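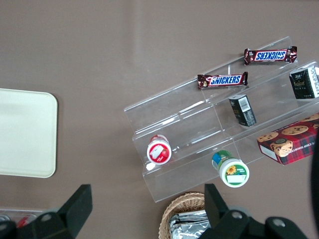

Sun-ja Shin has run the corner store on Brouwer Street in Niltcombe for long enough that some of the kids who used to press their noses against her lolly counter now bring in kids of their own. She opens at six, closes at eight, and eats her lunch standing up.

The store came to her through an aunt who wanted to move to the coast. Shin had been doing the books for a tile importer and knew nothing about milk orders or how early bread arrives.

"My aunt gave me two weeks of training," she says. "The first week she had a cold, so it was more like one. I wrote everything in an exercise book. I still have it under the till, and I still look up the number for the ice man."

Niltcombe has about 1,000 residents in winter and fills up over the school holidays. The nearest supermarket is 40 minutes away at Cisness, on a road that floods at the lower bridge. When that happens, Shin's shelves are what the town has.

"In February we were cut off for 3 days," she says. "Bread went first, then batteries, then cat food. I kept a bit of powdered milk out the back for the families with babies. I didn't put a sign up about it. I knew who needed it."

She didn't raise any prices that week, and seems puzzled to be asked about it. "They'd remember. I'd remember too."

Chocolate and drinks bring in more than the groceries do, particularly between the end of school and dinner. She keeps the bars close to the register, where she can see them and so can everybody else. She has tried moving them. Sales dropped, and people asked whether she had stopped selling them when they were two metres away.

"People don't come in for a chocolate bar," she says. "They come in for the paper or a stamp, and then they're waiting for change."

The stamps are a recent thing. When the post office closed, the parcel run was handed to the store, and Shin gave up her stockroom to it. The cartons that used to be in there are now stacked along the hallway of her flat upstairs.

Her one employee, Yi-an Ok, works afternoons and handles the parcels. He is studying bookkeeping by correspondence and does his reading in the quiet hour after two.

"The parcels are all right," Ok says. "It's the returns. Someone buys four pairs of boots and sends back three, and they haven't got tape. So we supply the tape. We go through a lot of tape."

Shin says the parcel money covers the power bill in a good month. The fridges are the worst of it. She replaced the oldest one last year with a second-hand unit from a cafe in Tinirside, and she and Ok spent an evening getting it through the door. In the end the door had to come off.

She doesn't sell fresh meat any more. She stopped after the butcher's van cut Niltcombe from its route, and says she doesn't miss the cleaning. Eggs come from Hae-won Choo, who farms out past the reservoir and drops them off before school. Choo also takes the bruised fruit for her pigs, and no money changes hands over that.

Asked whether she has thought about selling, Shin says there has been one offer, from a man who wanted to turn the building into holiday units. She gave him a cup of tea and said she would think it over.

"I did think it over," she says. "I thought about it until he'd finished the tea."

Her daughter lives in the city and has no interest in taking on the store. Shin says that's fair enough. She would like Ok to have first refusal if he wants it, though she hasn't raised it with him in so many words. He was at the counter during most of this conversation, weighing a parcel.

For now she has smaller plans. The awning needs new canvas before summer, and she wants to get a bench out the front for the older customers who walk down from the top of the hill. The council has asked for a form about the bench. She has filled it in twice, and they've sent it back again for a drawing.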